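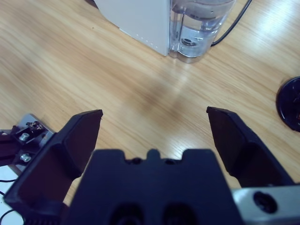 Tag der offenen Tür bei der Rösterei Levchenko, Skeswood

Schnell runtergeschrieben im Zug zurück, sortiert wird später. Oder auch nicht.

Anfahrt erstmal: Linie 13 ab Bahnhof, Haltestelle heißt Trosthorpe Nord, obwohl man da noch gar nicht in Trosthorpe ist. Von dort zu Fuß am Kanal lang, kein Schild. Der Geruch hilft. Nicht Kaffee übrigens, eher Toastbrot, leicht verbrannt, dazu nasses Heu. Wer sich vorher angemeldet hatte, bekam einen Zettel mit Gruppennummer, wer nicht, bekam auch einen. Meine Gruppe war um zehn dran, los ging es zwanzig nach.

Führung durch Khrystyna Lysenko, macht dort den Einkauf. Redet schnell, läuft schnell, gut so. Zuerst das Rohkaffeelager. Kühler als gedacht, Säcke auf Paletten bis fast unter die Decke, Jute außen, innen noch mal eine Folie. Rohkaffee riecht nach fast nichts, grüne Erbsen vielleicht. Jeder durfte eine Handvoll nehmen. Die Bohnen sind hart wie Kies, ich hab draufgebissen, bitte nicht nachmachen. Lysenko erklärte die Feuchtemessung: aus jeder Lieferung eine Probe, alles über dem Grenzwert geht zurück oder wird neu verhandelt. Meistens neu verhandelt, sagte sie.

Dann die Rösthalle. Laut! Der alte Trommelröster stammt noch vom Großvater des jetzigen Chefs, Gusseisen, mehrfach umgebaut, läuft jetzt mit Gas. Ostap Kushnir stand dran und hat parallel geröstet und geredet. Endtemperatur für die Hausmischung: 203 Grad, beim Espresso etwas drüber, wie viel wollte er nicht sagen. Man hört den ersten Crack tatsächlich, wie Popcorn hinter einer Wand. Danach geht es um Sekunden, Kushnir mitten im Satz abgebrochen, Klappe auf, Bohnen ins Kühlsieb, Rührarme an, Rauch. Applaus von den Kindern vorne. Den Satz hat er nie zu Ende gesprochen, ging irgendwas mit Brasilien.

Pause im Hof, Würstchen, Apfelkuchen, lange Schlange. Kuchen besser als Würstchen. Die Schlange war der Ort für Gespräche: Vor mir ein Paar aus Akska, das jedes Jahr zwei Röstereien besucht und Buch darüber führt, mit Noten. Levchenko bekam eine Zwei plus, Abzug für die Parkplätze.

Nach der Pause Verkostung im ersten Stock, Leitung Miroslava Boiko. Wir waren rund 42 Leute in einem Raum, der für die Hälfte reicht, also in zwei Schichten. Ich erste Schicht.
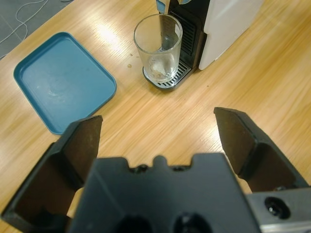
Heller Holztisch, blaues Tablett

Ablauf: sechs Sorten, jede grob gemahlen in der Schale, heißes Wasser drauf, vier Minuten warten. Dann mit dem Löffel die Kruste brechen, Nase ganz nah ran. Danach Schaum abschöpfen, abkühlen lassen, schlürfen. Laut schlürfen, darauf besteht Boiko. Wer leise schlürft, schmeckt die Hälfte. Es hat eine Weile gedauert, bis sich alle getraut haben, dann klang der ganze Raum wie ein Abfluss.

Meine Notizen dazu, abgeschrieben wie sie dastehen:

Nummer eins: schwarzer Tee, Zitrone, dünn.
Nummer zwei: Nuss, brav. Würde ich morgens trinken.
Nummer drei: Blaubeere?? wirklich Blaubeere. Seltsam im Kaffe.
Nummer vier: nichts notiert, hab mit der Nachbarin geredet.
Nummer fünf: Schokolade, etwas Rauch, mein Favorit.
Nummer sechs: sauer. Boiko sagt lebhaft.

Aufgelöst wurde am Ende. Die Blaubeere kam aus Äthiopien, trocken aufbereitet, also mit der ganzen Frucht um die Bohne getrocknet. Die Fünf war die Hausmischung. Die billigste auf dem Tisch, ich bin also leicht glücklich zu machen.

Danach der Teil, auf den ich am wenigsten gespannt war und bei dem ich am längsten hängen geblieben bin: Portionskaffee. Darmawan Teoh zuständig für Verpackung, sehr ruhiger Mensch, hat die Hälfte der Zeit nur Fragen beantwortet. Eine Kapsel ist schwerer zu füllen als eine Tüte, weil der Mahlgrad auf die paar Sekunden Durchlauf passen muss.

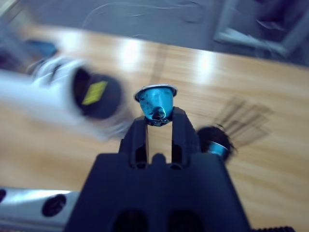
Zu fein, und es tröpfelt nur. Zu grob, und man hat braunes Wasser. Dazu muss frisch gerösteter Kaffee erst ausgasen, sonst bläht sich der Deckel. Deshalb ruht das Mahlgut vor dem Abfüllen, wie lange hängt von der Röstung ab. Natürlich kam die Müllfrage, kam sogar dreimal. Teohs Antwort jedesmal gleich geduldig: Aluminium hält Sauerstoff gut draußen und lässt sich einschmelzen, aber nur wenn es auch gesammelt wird. Kompostierbare Hüllen haben sie getestet, waren ihm zu kurz haltbar. Ein Herr neben mir fand das alles Unsinn und kauft weiter ganze Bohnen. Teoh auch, sagte er, zu Hause.
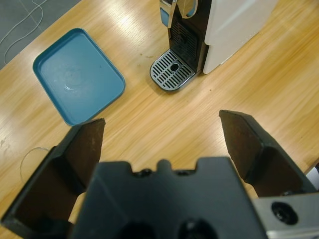
Letzter Punkt die Werkstatt im Erdgeschoss, Vsevolod Dovhaniuk repariert da Haushaltsmaschinen, auch fremde, auch uralte. Häufigster Fehler laut ihm: Kalk. Zweithäufigster: Kalk, aber der Besitzer bestreitet es. Wer eine Maschine mitgebracht hatte, durfte zusehen wie er sie aufschraubt, ich hätte meine mitnehmen sollen. Tipp für alle mit hartem Wasser: öfter entkalken, als die Lampe meint, und kein Essig wegen der Dichtungen. Den Tank über Nacht leer stehen lassen.

Im Laden noch zwei Tüten gekauft, Hausmischung und die Blaubeere. Kartenzahlung ging nicht, Automat gibt es an der Brücke, fünf Minuten. Geöffnet ist der Laden sonst nur vormittags.

Fürs nächste Mal: im Juni gibt es wieder einen offenen Tag, dann auch mit Röstkurs, Anmeldung direkt an der Ladentheke, Liste liegt schon aus. Feste Schuhe, der Hof ist Kopfsteinpflaster und rutschig. Früh hin wegen Kuchen. Der Bus zurück fährt nur einmal die Stunde, meiner war natürlich gerade weg.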